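Unit 2: Safety stock and reorder points

Last time we covered how often a warehouse should order. Now we look at when. The reorder point is the stock level at which a new order goes out. If demand never changed and suppliers were never late, it would equal daily demand times lead time in days.

Take the Ornier case from the reader. The warehouse ships 40 cartons a day and the supplier, Punard, delivers in five days. Expected demand over the lead time is 200 cartons, so with no safety stock the order goes out when 200 are left.

Real demand moves around. Safety stock is the extra amount held to cover a busy week or a late truck. We will use the simple method first: maximum daily use times maximum lead time, minus average daily use times average lead time.
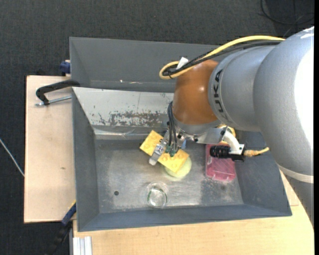 The simple method tends to give a high number. It assumes the worst demand and the worst delay happen together – fine for a cheap part, costly for a bulky one. The second method uses the standard deviation of demand and a service level you choose. Have the table of z values with you for this.

Holding cost matters too. Stock on a shelf ties up cash, takes up space and can go out of date.

For next class: read the Turis case and work problems 1 and 2. Annual demand in problem 2 is 1000 units, not cartons. Show your units at every step.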